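CLERKSIDE OPENS ITS PICKING CELL TO VISITORS AT PIRDALE

Clerkside will hold an open day at its Pirdale workshop this December, with a working demonstration of robot bin picking for warehouse staff, college groups and anyone else with an interest in how mixed goods are handled. Doors open at 10am on Friday and the last session starts at 3pm. Entry is free, but places must be booked.

The demonstration is built around Mirani, the company's picking software. Mirani decides which item in a bin to go for, where to take hold of it and how to lift it out. Clerkside has been developing it at Pirdale for two years, mainly for firms that handle returned goods, where no two bins hold the same things.

Each session lasts 30 minutes and takes up to 21 people. Visitors will see the arm run through a full bin, then a second run in which the contents have been chosen by the group. Staff will be on hand to answer questions throughout, and the screens beside the cell will show which item the software is considering at each point.

“Most people have seen a robot do the same job over and over with identical boxes,” said Valter Bettencourt, who leads the Mirani work at Clerkside. “We want to show what happens when the goods are soft, or an odd shape, or lying on top of one another. It is slower and it goes wrong more often, and we would sooner people saw that for themselves.”
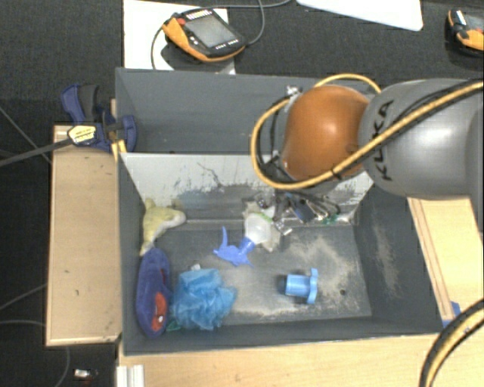 Mixed bins are the hardest part of the work and the part Clerkside gets asked about most. Goods that come back from customers are rarely in their boxes, and soft items change shape every time they are moved. The test bin has two compartments with a wall between them, and the KUKA arm works over it with its gripper reaching down among the contents. Plush toys and a bright blue mesh bath puff share the space with hard plastic parts, which call for a different kind of hold. A puff gives way when it is gripped, and a thin plastic part may only offer one good edge. Mirani has to tell these cases apart before the gripper closes.

Visitors are welcome to bring an item of their own for the afternoon sessions. It should be no bigger than a shoe and should not be fragile, sharp or filled with liquid. Clerkside cannot promise that every item will be picked up, and staff may turn down anything likely to damage the gripper.

A short talk at noon will cover the trial now running at the Vistbridge returns depot, where Mirani has been sorting small household goods on one line since the spring. Almost 50 depot staff have been trained to work alongside it. Bettencourt will speak about the training and about the changes made to the software after the first weeks – chiefly to how it handles items that are tangled together.

“The Vistbridge team told us very quickly what was getting in their way,” he said. “A good deal of what people will see on Friday came from those conversations.”

Tea and coffee will be served in the front office. The workshop is on the ground floor with step-free access, and parking is available in the yard behind the building. Children under 14 must be with an adult.

Places can be booked through the Clerkside website or by calling the Pirdale office during working hours. Groups of more than six are asked to phone ahead.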